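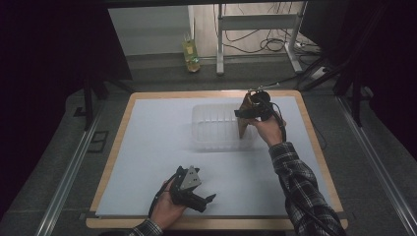

Tekora Bin Tasks: Data Card

Version 6
Released September 10, 2019
Maintained by the Tekora records office. Contact: Roland Mottram.

Summary

Tekora Bin Tasks is a collection of short recordings of small household and workshop items being placed in, taken out of, and moved between open storage bins. All activity takes place on a tabletop. The collection contains 1,966 recordings, each covering one item and one bin. It is intended for the study of everyday sorting and putting away: how an item is held above a bin, which side it enters from, and where it comes to rest.

Contents

The release is divided into three folders.

place: 869 recordings. An item begins on the table and is put into a bin.
remove: 756 recordings. An item begins in a bin and is set down on the table.
transfer: 341 recordings. An item is moved from one bin to another.

Each folder contains an index file in comma-separated format. The columns are recording number, item group, bin type, starting position, ending position, outcome, and remarks. The remarks column is free text and is empty for most rows.

Items

Items are listed by group and do not carry individual names. The groups are flat pieces, wedges and blocks, soft goods, containers with lids, and hand tools. Where the material of an item was not recorded at the session, the material field reads "unspecified." Users should not infer material from color. Several brown items in the wedges and blocks group are difficult to tell apart on screen, and their entries have been left as unspecified.

Bins

Bin types are recorded as clear, tinted, or opaque. Clear bins are translucent plastic and allow partial sight of the contents through the walls. Ribbed walls distort the outline of whatever is inside, and the ending position in such cases was taken from the session notes. Bins are always used without lids. A bin may stand anywhere on the work surface, and its position is not held constant between sessions.

Work surface

The standard table has a light wooden frame and a white foam-board top. The top is replaced when it becomes dented or marked, and replacement is noted in the session log. Sessions held at the Dromine site before version 4 used a gray top. These can be selected by entering "D" in the site column of the session log.

Outcome labels

complete: the item rests fully within the target area.
partial: the item rests on the rim, leans out of the bin, or lies across the boundary of the target area.
dropped: the item was released before reaching the target area.
stopped: the recording ended with the item still held.

Labels were assigned by two readers working separately. Disagreements were settled by a third reader, whose decision is final and is the only one published. Labels describe the last moment of the recording only. An item that touches the rim and then settles inside the bin is labeled complete.

Known issues

Lighting varies between sessions, and shadows cast by a bin onto a white top may be mistaken for the edge of the bin by automatic outlining tools. Floor areas and furniture beyond the table are not labeled. Ending positions in the transfer folder were measured from the near left corner of the table in versions 1 and 2 and from the center in all later versions. The older values have been converted.

Terms of use

The collection may be used for research and teaching. Redistribution of the full set requires written permission. Excerpts may be reproduced in publications with the credit line "Tekora Bin Tasks, version 6." Users are asked not to attempt to identify any person whose hands or clothing appear in the recordings.

Changes in this version

Duplicate entries removed from the remove folder.
Bin type "frosted" merged into "tinted."
Rathnayake session log added.
Spelling of item groups made uniform across all index files.

Corrections should be sent to the contact named above, with the folder and recording number. Those received by the end of October will be considered for the next version.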